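Home Diary | Filed under: Kitchen, Groceries, Week Notes
Print this page | E-mail this entry

Friday

Up at six. Rain on and off until breakfast and then it cleared. I wanted to get the shopping done before the lot at Illis filled up, so I had coffee standing at the counter and wrote the list on the back of the gas bill. The gas bill was lower than last month. I put the envelope in the drawer with the others.

The list was greens, eggs, dish soap, bread, a cucumber, rice, something for the drain, and stamps. I forgot the stamps.

Odometer said 2,359 when I pulled out of the garage, and I wrote that down too. The first oil change is due at 3,000 and I want to keep track of how fast I am getting there. At the rate I drive it will be well into summer. Skurnden is a short trip if you go by the river road, but they have one lane closed by the feed store and a man with a sign, and I sat there long enough to hear the whole farm report. Corn is down. I don't know what it was before.

Illis has moved the produce again. It used to be on the left when you walked in and now it is straight back past the cards, with the bakery where the produce was. The bok choy looked better than it has since winter. The leaves were dark, and the stems snapped when I bent one, which I probably should not have done before paying. Eggs were still high. I got the dozen instead of the 18. The drain stuff was behind the register and I had to ask for it.

Stopped at Rao's on the way back. It is only a counter and a couple of stools by the window, and I don't like to eat there because people come in and stand over you. I got the vegetable sandwich to take home. The girl asked if I wanted it cut and I said no. The last time they cut it everything slid out the middle. She gave me a punch card. After ten sandwiches you get one free. I have lost two of these cards already and told her so, and she gave me another one and said to keep it in the car.

Home before noon. Put the eggs and soap away and left the rest on the table for a while. The mail had come. There was a seed catalog, the county newsletter, and a postcard from Hortensia Muñoz, who is at her daughter's until the end of April and wants to know if I am watering the fern. I am watering the fern. It has put out two new fronds and dropped a lot of brown bits on the windowsill, and I will vacuum before she gets back.

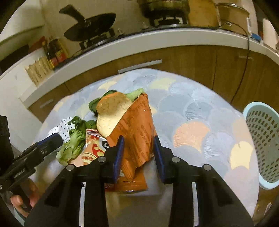
I have been trying since New Year's to eat lunch sitting down, at the table, and not over the sink with the radio going. Some weeks I manage it and some weeks I don't. Part of the trouble has been that the table turns into the place where everything lands, and by noon there is no room for a plate. I put the blue cloth with the fans on it back in the linen closet twice this winter for that reason. It is out again now and I like it, the yellow and peach in it especially, and it does make me want to keep the table clear, though the bok choy was lying right on top of it along with the snack packet and the dotted cloth. The sandwich I left in its orange bag, with the bread sticking up out of the top and the cucumber beside it. They are generous with the greens at Rao's.

The cloth came from the Jadine outlet, the year before it closed. I bought it for the old rectangular table and it never fit right there. It hung down too far at the ends and the cat would pull on it. On a round table it sits better. I have never ironed it. My mother would have had something to say about that, and she would also have put a pad under it. I looked at pads once and thought they cost too much for something you can't see.

Afternoon was the kitchen. I had meant to do the drain first, but the bottle says to leave it for an hour and run no water, and I wanted the sink for the greens. So greens first. I cut the ends off the bok choy and pulled the leaves apart and swished them in the big bowl. Changed the water until there was no more sand at the bottom. Then I rolled them up in a dish towel and put them in the crisper. They keep until Tuesday or Wednesday that way. If you leave them in the plastic they go slimy by Sunday.

Then the drain. Poured it in, set the timer, and cleaned cabinet doors while I waited. The brown doors on the curved part show every splash, mostly low down. I used warm water and a little of the dish soap, going with the grain, and dried each one before starting the next. The handles I did with a dry rag. One of them is loose again. It is the same one I tightened at Christmas. The screw turns and turns and doesn't catch, so the hole must be worn out. I put a toothpick in with a drop of glue and will try it tomorrow. If that doesn't work I will need a longer screw, and I think there is a jar of them in the basement behind the paint.

I also went through the lower cabinet by the stove, the one where I keep lids. I have 13 lids. I lined them up on the floor to be sure. I have nowhere near that many pots. Four of the lids fit nothing I own, and one of them I don't remember ever seeing before. I put those in a grocery sack for the church sale. Then I took one back out, the glass one, because it almost fits the small frying pan and is good enough for eggs.

Timer went off in the middle of that. Ran the hot water. The drain is better but not fast. I will give it another go next week with the other half of the bottle, and if it is still slow I will have to call somebody. The last time it was $348 and he was here for less than an hour. I wrote the amount inside the cabinet door in pencil so I would remember it. It was still there today when I was cleaning and I washed around it.

Supper was bok choy with garlic in the black pan, rice, and one of the eggs on top. I put the garlic in too early and it got dark. Next time stems first, then garlic, then leaves at the very end. I made enough rice for tomorrow and will fry it with whatever is left.

Ate at the table again. That makes two meals in one day.

After supper I wrote back to Hortensia and told her about the fern and that the river road is down to one lane, so she should come in the other way if she drives back during the day. Then I went to put a stamp on it and there were none. It is on the counter by the keys. The post office window is open Saturday morning until eleven, and I can go there before the hardware store.

For tomorrow:
Stamps, mail card to H.
Check the toothpick in the handle
Look for longer screws in the basement
Sack of lids to the church, side door
Shake out the tablecloth – crumbs
Return the library book, it was due Wednesday

Rain again at nine. Closed the window over the sink and went up.

Print this page | E-mail this entry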